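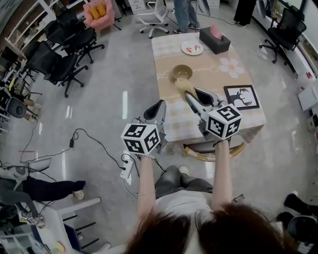

Chapter 6: Laying, Serving and Clearing

A table for a meal is a small piece of ground with too many claims on it. The plates want the middle, the elbows want the edge, and whatever lived on the table before lunch would like to stay where it is. Consider a tablecloth in beige check, with a large white flower on it and some faint handwriting that no diner has ever stopped to read. On it are a plate with two small pink pieces of what may be shrimp, a box of tissues, a framed deer in silhouette lying on the tabletop, and a little tan bowl on its side with its noodle-like contents coming out. Only some of that is lunch. The deer is decoration, and decoration has a way of turning up at meals uninvited.

This chapter deals with the table from the first cloth to the last crumb. Chapter 5 left you with food that was ready to eat, which many students take to be the end of the work. Ye-seo Shim, who taught table service at the Foltetier school for 12 years, used to fail people at exactly this point. They had cooked well and then set a hot dish down on somebody's post.

We begin with clearing, which comes first as well as last. Anything that is not eaten, eaten from or wiped with should leave the table before the cloth goes on. We then turn to the choice of bowls. A small, light bowl is pleasant to hold and easy to tip, and long noodles make matters worse, as they leave together or not at all. Section 6.3 covers reach: where to put a shared plate so that a person with short arms gets some. Section 6.4 covers spills, and you should read it before you need it.

You will want a cloth, a plate, a small bowl and a portion of cooked noodles for the exercises. Cold ones will do. Nobody is going to enjoy them.

Before you go on

Lay your own table as you would for an ordinary supper and leave it for 60 minutes. Then write down everything on it that you did not put there. Keep the list, as we shall come back to it in Section 6.5.

Key words: cloth, setting, shared dish, reach, spill, clearing

6.1 What was on the table already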